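Two Grippers, Two Controllers, One Table
Speaker notes, Sunday session, 25 minutes plus questions

Slide 1. Wait for the room to settle. Say what the talk covers: the Dutulen gripper against the Baek gripper on a bin-to-mat picking task, and then the same task with the controller swapped. Prices are in the handout, so skip them.

Slide 2. Leave this up while explaining the station. Two arms face each other across the table, bins along the far side, gray mat in front. Candy bars are in the yellow and green bins. The flat packets in the teal bin are the hard item. 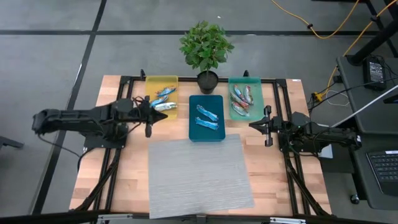
Notes by Analyn Dimaculangan
Slides by Hòa Trình
Last edited 16/01/2022

The task is one pick and one place. An arm reaches into a bin, takes one item and sets it on the mat. A pick counts if the item ends up flat on the mat and nothing else left the bin. Two items at once is a miss. Say this slowly. At the August practice talk people asked about it three times.

Slide 3. Totals. We ran 1000 picks with each gripper, same operator, same item order. Dutulen: 967 good. Baek: 802 good. Pause here and let them read the chart.

Slide 4. Where the Baek lost picks. Most misses were packets. The fingertips are thick and they push a flat packet along the bottom of the bin before they close on it. Candy bars were fine with both grippers unless they were piled on top of each other, and then both sometimes brought up two. Alfredo filed one set of Baek tips thinner and it helped, but we don't have enough runs to show a number. Don't give one if asked.

Slide 5. Controllers. The Clokell box came with the arms. The Nunau box is the one we bought later. With the Nunau the arm stops closer to where it was told to stop, and it takes longer to start moving after a command. Operators noticed the delay on the first day. Oisín got used to it by lunch. Genalyn did not and asked to go back. Play the short clip, no sound needed.

Slide 6. Cameras. Keep this under three minutes.

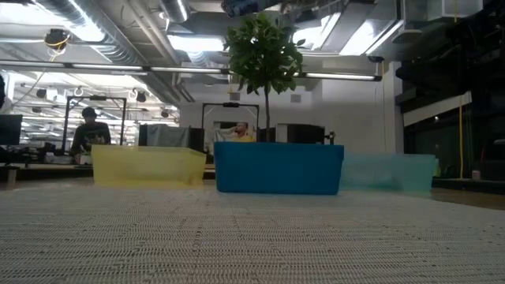
We compared a fixed camera set low at the mat with one looking down at the table. The low view is good for judging how high the fingers are over a bin rim. It is bad for seeing what is in the bin. You can look at the yellow one all day and the wall is clear enough to let shapes through from behind, but the blue one in the middle is solid and hides its contents completely. The low view also takes in the ceiling lights and whoever is working in the background, and our item detector did worse on it. From overhead we could see into all the bins and lost the height. We ended up feeding both to the operator.

Slide 7. Things we would change. Use one bin color for every item, so that bin and item are not mixed together in the results. Write the finger opening in the log for each pick. We only started that at pick 639 of the Baek set, so the first part has no values. Mention this before somebody finds it in the spreadsheet.

Slide 8. Questions. Likely ones:
Suction: not tested.
Both arms at once: tried, not scored. The cables need more slack first.
Code: the logging script can be shared, the controller settings cannot.

If there is time left, go back to slide 4 and show the filed tips. Alfredo has a pair in his bag and can pass them along the rows. Get them back before the break.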